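Prandura Bedroom Clearing Set, data card

Summary

Prandura covers one chore: clearing small items off a bed. It was put together to check how close current policies are to doing this in a home that hasn't been tidied for them. It holds 613 demonstrations made with hand-held grippers, split into 3,404 labeled segments. Recording took place in Plustville homes and finished in March.

Contents

Each demonstration has wrist video, gripper opening and pose. Segments are labeled by action (grasp, move, release, regrasp) and by item. Most items are soft or light: tissue packs, packing material, socks, small pouches. Two grippers may be working in the same segment, each on its own item.

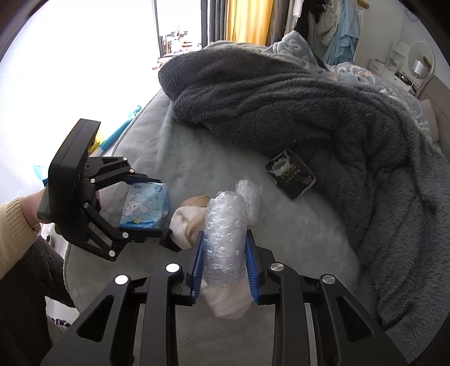
Bubble wrap roll and tissue pack held by two grippers over the bed.

Clear plastic is the hardest class. Depth is unreliable on it, and we ship no depth maps for those segments. Labels for bubble wrap were checked by hand by Yi-an Choo.

Rooms were left as they were. Bedding is often bunched up, and small items can be partly hidden in the folds. Bin position varies between homes and is not given in the metadata.
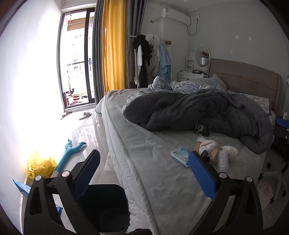

Items on the bed, with an open bin on the floor beside it.

Baseline

We trained the Cha policy on 400 demonstrations and tested it on the rest of the homes. It handles single items on flat bedding well enough to be useful. It does poorly when items touch each other, and it sometimes picks up a fold of blanket along with the item. We would not leave it to clear a bed without a person in the room.

Known issues

Pose drifts in long segments near windows.
"Pouch" and "packet" are used inconsistently in early labels.
No drawers, closets or laundry sorting.

License and contact

Free for research use. Send label corrections to Alfredo Baluyot at Farkia, with the segment number.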